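4. Resting Positions of Bowls Before Put-Away

4.1 Scope of the section

The previous section dealt with the places in which tableware is kept between meals. The present section deals with the shorter interval in which pieces are out of the cupboard but are not in use, and in particular with the way bowls are set down on the table during that interval. Earlier household studies in the Mamberg region recorded whether a table was clear or occupied and went no further. The Purnesport household protocol, on which this study is based, adds an entry for each piece on the table and an entry for the surface under it.

The interval matters for two reasons. It is the time at which pieces from different sets are most often mixed, and it is the time at which residents decide which pieces will be stored together. A resident who places a bowl on a plate of another pattern tends to lift both at once and to carry both to the same shelf. The combinations found in the cupboards of Nultard and reported in Section 3 can therefore be traced, at least in part, to combinations made on the table.

4.2 Terms

Four resting positions are distinguished. A bowl is upright when it stands on its foot with the opening facing up. It is inverted when the rim is down and the foot is up. It is on its side when the wall of the bowl carries the weight and the opening faces across the table. It is nested when it stands inside another bowl, whatever the position of the outer bowl. A bowl that stands upright but leans, for example against a neighboring piece, is entered as upright, and the lean is entered as a remark.

A separate entry records the support, meaning whatever is directly below the piece. The support may be the bare table, a cloth, a mat, a tray, a plate, or another bowl. Where a piece rests partly on one support and partly on another, both are entered. A bowl turned over on a plate is therefore entered as inverted, with a plate as its support, and the plate is entered on a line of its own with the table or the cloth as its support. This procedure makes for long sheets in some kitchens, but it avoids the difficulty found in the trial period, when a covered plate was sometimes entered as one object and sometimes as two.

Pattern is recorded in plain terms only. The recorder notes whether a piece is plain or decorated, gives the main colors, and describes the motif in a few words. Makers' marks were not read. Many are found on the foot and can be seen only when the bowl is inverted, so a record of marks would have favored one resting position over the others.

4.3 Households and visits

The records come from 60 households in three districts: Mamberg, Nultard, and Nyarko. Visits began in January, and the last sheet was closed on 11th May. Residents were asked to leave the table as it was and to carry on with their usual work. Recorders did not move any piece before the sheet was complete. In 9 households the table was in active use for a meal throughout the visit, and these households are left out of the present section, although they are included in Section 3.

No attempt was made to choose households with a particular kind of kitchen. Some tables stood in the middle of the room and others were pushed against a counter or a wall. In the smaller kitchens of Nyarko the table often served as an extra work surface, and food packaging, mail, and cloths shared it with the dishes. Such items were entered only when they touched or supported a piece of tableware.

4.4 Supports and table coverings

The covering of the table had a clear effect on how bowls were left. On bare tables, residents commonly set bowls upright and close together. Several residents in Mamberg stated that they disliked the sound of a glazed rim on bare wood and would not turn a bowl over unless a towel had been laid down first. On cloth, the range of positions was wider. Bowls were inverted directly on the cloth, inverted on plates, or laid on their sides, and residents appeared to give the matter less thought.

A tablecloth also holds a piece in place. A round bowl laid on its side on a smooth surface will roll until its weight settles, and it may roll again if the table is bumped. On woven cloth, the same bowl usually stays near the point at which it was released. Wiped oilcloth behaves more like a bare table in this respect. The protocol did not provide for this difference, and recorders entered woven cloth and oilcloth under a single heading during the first visits. The entries were corrected later from the remarks where the remarks allowed it, and the remaining cases are treated as unknown.

Checkered cloths were common enough to deserve a practical comment. The squares make it easy to describe where a piece stands in relation to the border, and recorders used them for this purpose without being told to do so. They also make small pieces harder to pick out in a quick survey of the table, mainly when the piece carries a printed pattern of its own. Plain white ware on a checkered ground was seldom missed.

4.5 Inverted bowls

Residents turn bowls over for several purposes, and the purpose cannot be read from the position alone. A bowl may be turned over to drain, to cover food, to keep dust from the inside, or to take up less height under a low shelf. When residents were asked, many gave more than one of these purposes, and a number said only that they had always done it that way. The sheets therefore keep the resident's stated purpose apart from the recorded position, and no purpose is entered where none was stated.

The plate is the most common support for an inverted bowl after the cloth itself. The match in size is usually loose. Residents selected a plate wider than the bowl, so that the rim of the bowl rested within the rim of the plate and the pair could be carried by the plate. Where the plate and the bowl were nearly equal in width, the pair was harder to lift, and residents in Nultard often separated the two before carrying them to the cupboard.

The match in pattern was looser still. A decorated bowl on a plain plate was an ordinary sight in all three districts. It should not be taken as a sign that a set is incomplete. Several households owned the matching plates and kept them on a higher shelf, while the plain plates were stored at hand and were used for everything.

Inversion changes what can be seen of a decorated bowl. Pieces painted on the outer wall show their pattern to a person standing at the table, while pieces painted only on the inside show nothing until they are lifted. Residents who owned both kinds reported that they could name the first kind at once and sometimes had to turn the second kind over to tell two bowls apart. This extra handling is slight in a single case. It becomes noticeable when a full shelf is being sorted.

4.6 Bowls on their sides

Bowls on their sides were at first treated as a minor class, and the early sheets gave them no line of their own. This was an error. Such bowls were found in every district, usually in loose groups near one end of the table, and usually while put-away was still under way. They are best understood as pieces that have been set down in passing. A bowl in this position offers its rim to the hand from one side, and residents picked these bowls up by the rim more often than by the wall.

The position has some costs. The bowl takes up more of the table than its foot would, it cannot be stacked until it has been turned, and its rim is open to knocks from neighboring pieces. Chips were noted on the rim more often than on the foot, although the sheets do not show when or how a chip was made, and no claim about cause is offered.

Mixed tables, on which two or more positions occur together, raise the main problem of method. A single label such as "cleared" or "stacked" does not describe them well. Figure 9 gives a case of this kind: on a green-and-cream checkered cloth, a white bowl with blue leaf-shaped strokes is inverted on a larger plain white plate, a bowl with a red, blue and pink print is upright and tilted, and two white bowls of unequal size rest on their sides. Under the protocol the table receives one line for each piece, and the lines are read together only after the sheet has been closed.

4.7 Limits of the records

The records describe tables at the time of a visit and do not follow single pieces from the meal to the shelf. Residents may also have tidied before the recorder arrived, and the remarks suggest that this was more usual in Mamberg than elsewhere. Glass bowls were few, and the findings should not be extended to them.
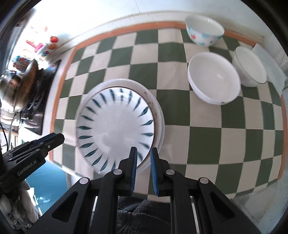 A further limit concerns the support entry. Recorders could not always tell whether a plate under an inverted bowl held food, and they were instructed not to lift the bowl to find out. These cases were entered as covered, contents unknown, and they remain in the tables of the appendix under that heading. A later round of visits in Nyarko will ask the resident to state the contents once the sheet is complete, so that covering and simple stacking can be reported in separate columns.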